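Bendex übernimmt Stückgutgeschäft von Llorente und bündelt Nachtverkehre in Motport

Motport, 12. Juni 2019

Die Spedition Bendex übernimmt das nationale Stückgutgeschäft des Wettbewerbers Llorente. Einen entsprechenden Vertrag haben beide Unternehmen unterzeichnet. Die Übernahme umfasst 2 Umschlagterminals, den dazugehörigen Fuhrpark sowie sämtliche laufenden Kundenverträge im Sammelgutverkehr. Über den Kaufpreis wurde Stillschweigen vereinbart. Der Vollzug steht unter dem Vorbehalt der kartellrechtlichen Freigabe.

Llorente behält das Geschäft mit Komplettladungen und die Seefrachtabteilung und führt beide unter eigenem Namen weiter. Die Gespräche zwischen den Unternehmen hatten im April begonnen.
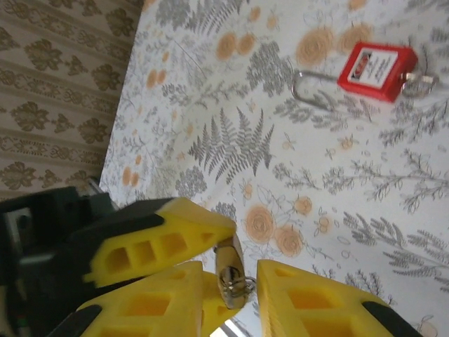 Mit der Übernahme wechseln 582 Beschäftigte zu Bendex, darunter Fahrer, Lagerpersonal, Disponenten und Mitarbeiter der Abrechnung. Die Arbeitsverhältnisse gehen im Rahmen des Betriebsübergangs mit allen Rechten und Pflichten über. Betriebsbedingte Kündigungen sind im Zusammenhang mit der Transaktion nicht vorgesehen. Die betroffenen Beschäftigten wurden in Betriebsversammlungen informiert und erhalten zusätzlich ein persönliches Schreiben mit den Angaben zum neuen Arbeitgeber, zur Altersvorsorge und zur Übertragung von Resturlaub und Zeitguthaben.

Bendex wird die Nachtverkehre beider Netze künftig im Terminal Motport zusammenführen. Bislang fahren die Unternehmen auf mehreren Strecken parallel, häufig mit nicht ausgelasteten Wechselbrücken. Nach der Zusammenlegung sollen im Terminal Motport pro Nacht fast 800 Sendungen mehr umgeschlagen werden als bisher. Die Halle wird dafür nicht erweitert. Genutzt werden Tore, die derzeit nur am Nachmittag belegt sind.

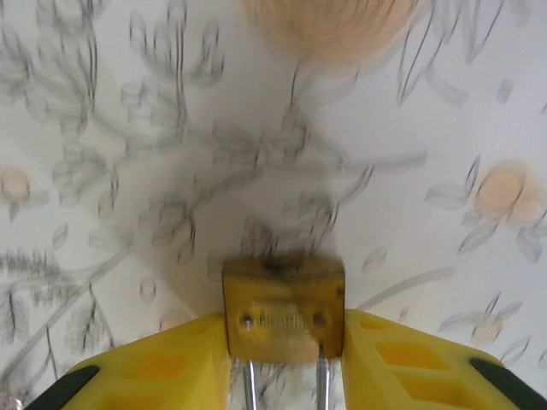 Umstellung für Kunden

Für Auftraggeber von Llorente ändert sich zunächst nichts. Abholzeiten, Ansprechpartner und Konditionen bleiben bis zum Ende der jeweiligen Vertragslaufzeit bestehen. Rechnungen werden ab dem Tag des Vollzugs von Bendex gestellt. Die neue Bankverbindung wird den Kunden schriftlich mitgeteilt. Bendex bittet darum, Zahlungen bis dahin ausschließlich auf die bekannten Konten zu leisten und Änderungsmitteilungen per E-Mail nicht ohne Rückfrage zu übernehmen.

Die Sendungsverfolgung wird schrittweise auf das System Zamero umgestellt, das Bendex bereits in allen eigenen Niederlassungen einsetzt. Während der Umstellung bleiben beide Portale erreichbar. Kunden mit elektronischer Auftragsanbindung werden mindestens 30 Tage vor dem jeweiligen Wechsel kontaktiert und erhalten die Schnittstellenbeschreibung sowie einen Testzugang. Bestehende Sendungsnummern behalten ihre Gültigkeit, Ablieferbelege aus dem Altsystem können weiterhin abgerufen werden. 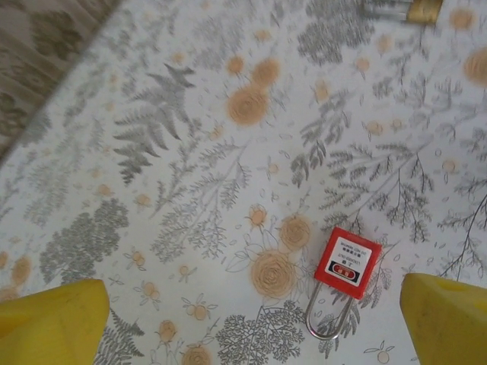
Rotes Sicherheitsschloss auf gemusterter Tischdecke

Subunternehmer, die bisher für Llorente im Nahverkehr fahren, werden zu gleichen Bedingungen weiterbeschäftigt, soweit ihre Verträge den Sammelgutverkehr betreffen. Neue Tourenzuschnitte sollen erst nach dem Vollzug festgelegt werden. Für die Fahrzeuge gilt eine Übergangsregelung: Beschriftungen und Planen im Design von Llorente dürfen bis zur nächsten turnusmäßigen Erneuerung weiterverwendet werden.

Im Gefahrgutbereich übernimmt Bendex die bestehenden Annahmekriterien von Llorente unverändert. Eine Vereinheitlichung ist für einen späteren Zeitpunkt geplant und wird gesondert angekündigt.
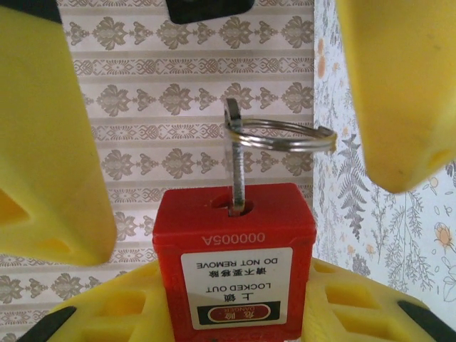

Temperaturgeführte Sendungen sind von der Übernahme nicht betroffen. Sie werden bei Llorente über einen externen Partner abgewickelt, dessen Vertrag nicht Teil der Vereinbarung ist. Kunden, die diese Leistung nutzen, wenden sich weiterhin an ihre bisherige Niederlassung.

Über Bendex

Bendex ist eine Spedition mit Hauptsitz in Motport. Das Unternehmen bietet Stückgut- und Teilladungsverkehre, Lagerhaltung und Zollabfertigung für Kunden aus Industrie und Handel an.

Über Llorente

Llorente ist in den Bereichen Komplettladungen, Seefracht und Stückgut tätig. Das Unternehmen befindet sich in Familienbesitz.

Pressekontakt

Bendex, Unternehmenskommunikation, Motport

Abdruck honorarfrei, Belegexemplar erbeten.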